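Zeltonetti Publishes Setup and Care Procedure for Its Desktop Computer Disassembly Cell

Single-arm cell at the Barreto workshop now runs to a written schedule covering fixture, gripper and wrist camera

BARRETO, April. Zeltonetti today released the full setup and maintenance procedure for the robot cell it uses to take apart retired desktop computers. The document covers how the arm is referenced to the work surface, how the gripper fingers are checked and replaced, and what the operator does when the cell stops in the middle of a job. It is available at no charge to repair shops and recyclers that run similar equipment.

The cell handles one open tower at a time. The computer lies on its side on a slatted aluminum surface with the side panel off, and the arm works down into the case from above. Most of the procedure deals with the area near the processor socket, where the fingertips have to reach the metal bracket without touching the parts beside it.

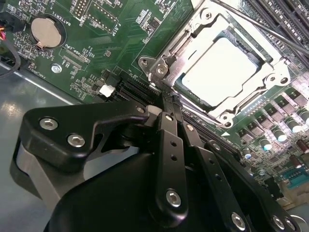

Reading time: 4 minutes

"The arm itself needs very little from us," said Fernanda Paiva, who leads cell maintenance at Zeltonetti. "The fingers are what we look at. If a tip is bent even slightly you can still pick up a cable, but you shouldn't be going near a socket with it."

Under the procedure, the operator begins each shift with a finger check. The gripper is closed at low force and the tips are inspected from the front and from the side. Screws on the finger links and the mounting bracket are tested with a hand driver. Any screw that turns is removed, cleaned, refitted with thread locker and marked with paint. Fingers are replaced as a pair, and the old pair is scrapped even when only one is worn.

The camera at the wrist is checked next. The operator wipes the lens, moves the arm to a stored position over a printed target and compares the result with a saved reference. If the two differ by more than the allowed amount, the camera mount is tightened and the hand-eye calibration is run again. The calibration uses 163 arm poses. An earlier version used fewer, and Zeltonetti found that it gave poor results when the arm was reaching low into a case.

Cable routing has its own section. The cable at the wrist must keep a free loop that lets the last joint turn through its full working range. Operators are told to run the joint slowly to both ends of that range after any work on the wrist and to watch the loop as it moves.

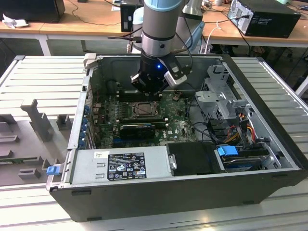 Armindo Garcia said the loop was the first item he would copy for his own bench, and that he had lost two cables to a tight bend before he began leaving extra length.

The work surface is referenced every six weeks, or after any fixture has been moved. A pointed tool takes the place of the gripper and is brought to marked points on the aluminum. The readings are entered in the cell log along with the operator's initials. Printed fixtures are examined for cracks at the base of each peg and are reprinted from the stored file when one is found. Shims and glue are no longer allowed as a permanent repair.

The procedure also sets out how to recover from a stop. With the arm inside a case, the operator does not send it home. The gripper is opened first, the arm is raised straight up by hand control until it clears the rim, and only then is the home command given. The computer is inspected for damage before work continues. If a cable or board has been pulled, that unit is set aside and finished by hand.

Zeltonetti wrote the document from its own service records, which list 347 entries for the cell. Of those, 160 concerned the gripper or its fingers. Most of the remainder were camera and cable faults, with a small number of controller errors that were cleared by a restart.

"We had good notes, but they were in three different places and some of them disagreed," said Eduardo Moreira, operations manager at the Barreto workshop. "A new operator would get one answer in the morning and another one after lunch. Now there is one sheet at the cell and that's the one we use."

The release includes the shift checklist, a blank cell log, a spare parts list and print files for the fixtures. Torque values are given for the gripper and wrist only. Users with a different arm should take joint and base values from the manufacturer's manual.

Zeltonetti will revise the document when parts or software on the cell change. Each revision will carry a number and a list of the pages affected. Corrections and questions can be sent to Ermelinda Caldeira at the Barreto workshop.

About Zeltonetti

Zeltonetti takes apart, tests and resells computer equipment retired by offices and schools. It operates a workshop in Barreto and a parts warehouse in Skurham.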